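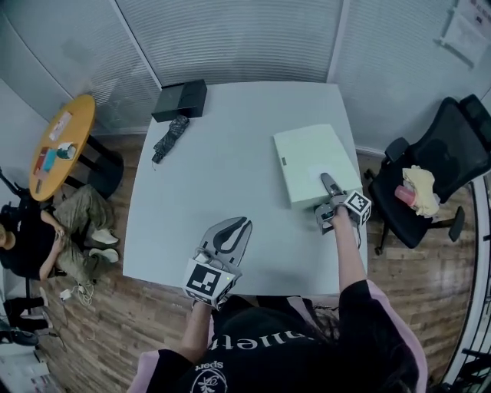
By Konrad Wyss, Furniture and Fittings

Print this article | E-mail this article

The Kerkasent is a square general-purpose table from Hubmann, sold for meeting rooms, sorting rooms and the kind of shared workroom where everything gets put down on the nearest flat surface. The version reviewed has the light grey top. It came in one carton with the legs packed separately, and it has been in daily use in a shared room for 13 weeks.

Assembly

The legs bolt to steel plates fitted under the top at the factory. The supplied hex key is too short to get a full turn near the corner, so use a longer one if you have it. The instructions ask for all bolts to be started by hand before any is tightened. I ignored this on the first leg and had to back it off again. Total time was 30 minutes, including the repeat.

Each foot has a threaded leveller. The travel is modest but was enough for our floor, a wood-patterned laminate with a slight fall toward the glass partition. The levellers have no lock nut. One had wound itself down by the end of the first month, which introduced a small rock across the diagonal. A drop of thread adhesive cured it.

Top and edges

The top is flat. A straightedge laid across both diagonals showed no gap that I could get a feeler gauge into, before or after the test period. Rated load is 60 kg, evenly spread. I loaded it to that figure overnight with reams of paper and measured no permanent sag.

The edge band is well fitted except at one corner, where the join can be felt with a fingernail. It has not lifted. The underside is sealed, but the bolt plates are not capped and will mark a sleeve or a knee if you sit close.

In use the finish has slightly more slip than I would like. A mint-green storage box with a smooth base slides when it is pushed from the front, and a cardboard carton does much the same. A folded umbrella stays where it is put. Anyone intending to pack or label boxes on this table should allow for a mat.

Cleaning is simple. Pencil and tea come off with a damp cloth. Ballpoint needs methylated spirits. Black rubber scuffs were the worst of the marks tested and left a faint shadow after two passes.

Colour and glare

Light grey was chosen over white because of the lighting. The room has fluorescent tubes on a white concrete ceiling, and the previous table, a gloss white Tekico, threw back a clear reflection of the tube from most seats. The Kerkasent gives a soft bright patch with no defined edge. I measured almost 300 lux at the tabletop in the late afternoon with the blinds closed — low for close work, but no fault of the table — and small print was readable without shifting the page.
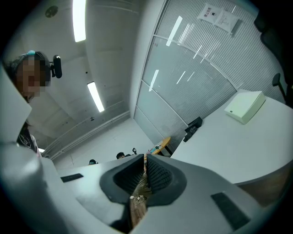 Long fluorescent tubes and a small round fitting on the ceiling.

The colour is neutral under the tubes and goes a little blue in daylight. Dark items stand out well against it. White paper less so, and Burgi Thaler, who sorts receipts at the far side most mornings, now works on a dark blotter.

Size and surroundings

A square top suits two people on adjacent sides better than two facing each other. With three, somebody's paperwork ends up in the middle. We keep a round side table with a yellow top and black legs nearby for phones, papers and small containers, and I would count something of that sort as part of the purchase. Hubmann offers no shelf, hook or drawer for this model.

A standard wheeled office chair fits beneath without the arms touching. There is no cable port, and cables have to run over the edge or stay on the floor.

Compared with the Gravulari

The Gravulari square table is the obvious alternative. It has locking levellers and a grippier surface, and it is noticeably heavier to shift. Its top is available only in white or black. I would take the Gravulari for a fixed position and the Kerkasent where the table is moved every week.

Verdict

Flat, stiff enough, easy on the eyes under tube lighting. Levellers need attention at assembly. Recommended with a mat for packing work.

Print | E-mail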